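Home Explore Notifications Messages Lists Bookmarks Profile More

ok the gripper thread, as promised to like four of you. I spent most of the winter comparing two parallel grippers and two controllers on our two-armed robot in sim, and I have opinions and a spreadsheet. Mostly opinions. Let's go 🧵

Background first. We want a two-armed robot to do boring kitchen and utility room stuff: open a thing, reach in, close the thing. Before anybody signs a purchase order for real hands I get to break the pretend ones, and this is the best job I have ever had!

The contenders:
Drastgate, short stubby fingers, strong, kind of a brute
Kendero, slimmer, wider opening, nicer force readings, slow to close
Two controllers: our old position controller, and a compliant one Nivaldo Fontes wrote that we all call Hou (it was the name of the branch and it stuck)

So four combos. I gave each one the same number of tries on the same tasks. 436 per combo on the door pulls, an ugly number, I know. The cluster job died at 436 on the very first combo and I cut the others to match instead of rerunning it. Come at me.

First thing I learned: the wrist camera is a mood. From up on the head, everything looks reasonable. Then you switch to the wrist view on an approach and the whole world is a few big close surfaces and your own two fingers.

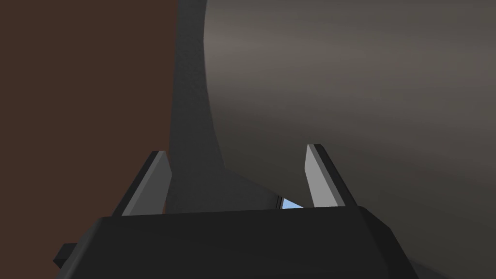 and the policy has to make a decision with that! I had been training with the wrist cam at full weight the entire way in, and in the last few inches it would just dither. Tiny left, tiny right, tiny left. Looked like me trying to parallel park.

What helped: fade the wrist view down when nearly everything in it is the same flat color, and lean on joint positions for the last bit. Wilson Salazar suggested this back in December and I told him it was a hack. It's a hack. It also took most of the dithering away. Sorry Wilson, you get this one in writing.

(side note, a wider lens on the wrist helped too, but less than I expected, and it made the finger edges bendy in a way the old controller's alignment step hated. I went back to the normal one)

ok, door pulls. This is where I expected Drastgate to win easily, because short fingers + strong squeeze + bar handle = done, right? And on the first grab, yes. It grabs like it's mad at the handle.

The trouble starts when the door swings. A door wants your hand to travel on an arc. The old position controller wants your hand to travel where it planned to go, and if the plan is off by a hair the fingers start fighting the hinge. Strong grip makes this WORSE. The slip numbers went up when I gave it more force, and I stared at that plot for an entire lunch.

With Hou the wrist gives a little and follows the handle around. Way calmer. You can hear the difference on a real arm (less groaning), and in sim you see it in the joint torques, which go from a porcupine to something a human could have drawn.

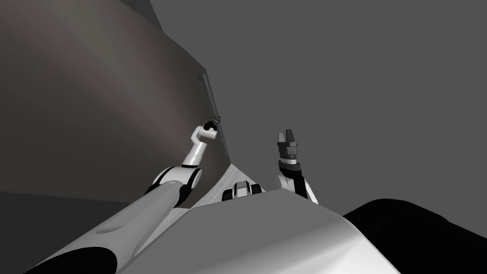

Left hand on the handle, right hand with nothing in it.

People always ask why I don't use the second arm on the door. I tried! Two hands on one panel means two controllers disagreeing about where the hinge is. Without Hou it was a slap fight. With Hou it was fine but slower than one arm, so now one pulls and the other one waits its turn to reach in.

Where it waits matters a ton, by the way. If the free arm is parked low, it has to come up and around the door and you burn time, and now and then it clips the edge. Parked up high with the fingers up, it has a cleaner path over. I moved the park pose up and changed nothing else, and the whole task got smoother. Cheapest win of the whole project.

Volker Wiegand wants me to say that a park pose is technically a tuning parameter and I should have held it fixed across combos. I did hold it fixed across combos, Volker. I just changed it and then reran all of them. That was my entire weekend.

Now Kendero. I really wanted to love Kendero. The opening is generous, so a sloppy approach still ends with the handle between the fingers, and that covers up a LOT of sins in the vision part. The force readings are clean enough that I could delete two filters.

But it closes slowly. On a handle, who cares, the handle is bolted on. On anything that can roll or tip, slow fingers are a problem, because one side touches first and nudges the thing away, and then you're chasing a bowl across a counter with a very expensive pair of tweezers.

I tried to fix it by starting the close early, while the hand was still moving in. Worked great on the bar handles. On curved stuff it was hopeless, the fingertips landed at different times depending on where on the curve you were. There's probably a smarter trigger for this. If you have one please, my DMs are open.

Short interlude about seeds!! Please run more than one. My first table had Kendero ahead by a mile. Jolanta Krajewska looked over my shoulder and asked how many seeds and I said "one" in a very small voice. With 5 seeds, the gap on handles shrank to basically nothing. I had already told my manager. Fun meeting.

Every time I end a run I send both arms back to a home pose before resetting, and I look at it for a second before the next one starts. Half superstition and half useful, I've caught two calibration bugs that way just because one wrist looked off to me.
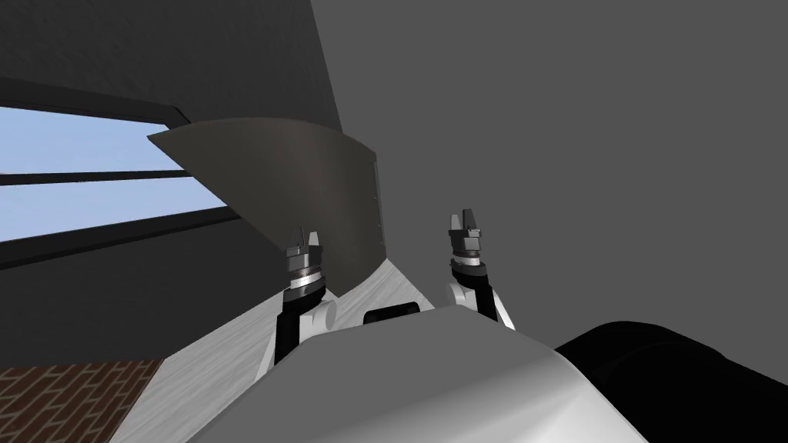

Both grippers up, fingers open and empty.

The home pose thing is also how I found out that the left and right arms weren't using the same finger offsets. Somebody (me) had copied the config in the fall and edited only one side. So every left hand result before that was a bit unfair to Drastgate. All rerun now. I have apologized to the spreadsheet.

Controller timing, for the three people who care: Hou wants a faster loop than our old one. When I starved it, it got mushy, like it was thinking about each push for too long. If your compute is tight I'd honestly look at the old controller with a softer gain before you go all in on compliance. It got maybe two thirds of the benefit on doors, eyeballing the plots.

I also tried the Zinex plugin for contact, since people keep recommending it. Contacts on flat faces were lovely. Thin bars were strange, the fingers would settle and then creep down the bar over a long hold. It could easily be my settings! I gave it two days and went back to the stock contacts. If you got thin bars working in it, tell me your friction values, I will trade you snacks.

Total so far is 3820 runs counting everything I threw away, and I threw away plenty. The config bug alone ate a horrible chunk of that.

So what would I pick? For doors and drawers, Drastgate with Hou. Turn the force down lower than feels right. It's quick, it's sturdy, and with the wrist giving a little the strong grip stops being a liability.

For picking up loose things, I'd still pick Kendero with Hou, even with the slow close, because the bigger opening saves more tries than the slow fingers lose. It's close though. Another month of tuning could flip it and I would not be shocked.

And yes, you could put one of each on. Homa Bakhtiari has been saying this since the beginning, one brute and one tweezer. My only argument against it was that it would look silly, and she asked me who was looking. So that's next. Mixed hands, pull with one and pick with the other.

Things I haven't tested and won't pretend to have opinions on: suction, anything with more than two fingers, soft fingertips, round knobs. Knobs scare me. Please stop sending me pictures of knobs.

For the person who asked about cameras in the replies: one on the head, one on each wrist. If I could keep only two I'd drop the wrist cam on whichever arm does the pulling. Once it's holding the handle, that camera doesn't tell you much that the joints haven't already told you.

And for the person who asked if any of this carries over to the real arm: some of it, I hope? The door arc business I trust, that's just geometry. The slow close I trust. The slip numbers I would not bet a sandwich on until we've tried it with a real hinge that somebody's kid has been swinging on.

Config files go up once I've cleaned out the swearing in the comments. Mixed hands runs start tonight, 2000 of them, and I've already checked the finger offsets on both sides. Twice.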